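1/ Okay, I did the thing. 12 years of saving every paper letter anyone ever sent me, and in December I finally sat down and sorted them. Thread, if you like old mail and other people's handwriting!

2/ The oldest bundle is from Mieke Van Wijk, my pen pal from the Clurwood summer program. She wrote tiny, on both sides, then up the margins (I still need a lamp for those).

3/ Bart Dierckx only sent postcards. 17 of them, and every single one starts with the weather.

4/ My system, such as it is: by person first, then by year. I tried going by date alone and lost a whole evening to it – do not recommend.

5/ Paper clips leave rust marks. I switched to folded strips of plain paper around each bundle and they hold up great.

6/ Writing back is the fun part. I keep my pens out on the desk now, in a mesh cup, so I can start a reply before I talk myself out of it.

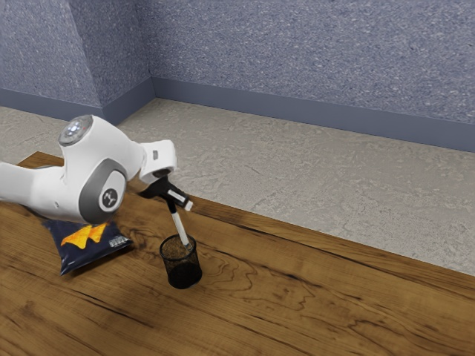
7/ Replies so far: 2. Mieke got four pages and Bart got a postcard, opening with the weather obviously.

8/ If you've got a shoebox like mine, tell me how you sort it. I still have a pile of envelopes with no letters in them and no idea where they go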